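Search this site: type a word and press Enter

Category: Bench Care > Instruments and Wrist Cameras

Suturing Cell FAQ: Setup, Cleaning and Small Repairs

Last updated 2025-05-29

We love getting questions about the Ayaaba suturing cell (keep them coming!), and these are the ones that land in the Brakley bench inbox most often. Everything on this page is for practice-pad work only.

What should I check before the first stitch of the day?

Power up with no instrument mounted and let both arms home. Then seat the needle driver, wait for the click, and run the jaws open and closed 20 times from the Trustum panel. You want to see both jaws travel the same distance on every cycle. It takes hardly any time and it's a great way to get a feel for how your driver normally behaves.

My jaws open fine but close a little crooked. Is the driver done for?

Probably not! Most of the time it's the seating. Take the driver off, wipe the drive discs with a dry cloth, and mount it again. If it's still crooked, run the jaw zero routine with nothing between the tips. A driver that fails the zero routine 2 times in a row goes in the return bin with a tag on it.

How do I clean the serrations?

Soft nylon brush, warm water, a drop of mild soap. Brush along the teeth from base to tip, on both jaws, then rinse and blow the wrist joint out with low-pressure air. Please don't use a wire brush - the teeth are very fine and they round off fast.

Where does thread get caught?

Anywhere there's an edge. The wrist is the usual spot, so look there first, and look before you rotate anything. Tails left long on an earlier stitch are the other big one. If a strand is lying over the wrist, stop, back the arm off slowly and lift the strand clear with tweezers.

How should the wrist camera view look once it's set?

Aim for both jaws in view, sharp enough that you can make out the teeth, with the needle and the slit in the pad visible too. Some glare on the metal is fine. Dark corners are fine as well, so long as the work area is bright.
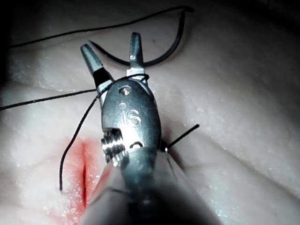
Wrist camera view: jaws open, curved needle just beyond them, thread across the wrist.

How long does a driver last?

It depends on how hard you work it. We change ours after 124 sessions, and the log at our Vinadthorpe bench now stands at 1,343 sessions in total, so we've had plenty of practice at swapping them!

Can I oil the wrist?

One tiny drop of instrument oil at the pivot, after cleaning, then wipe off everything you can see. We used to do this weekly and cut back in November, and the pads have stayed much cleaner.

Contact the bench team | © Brakley | Back to top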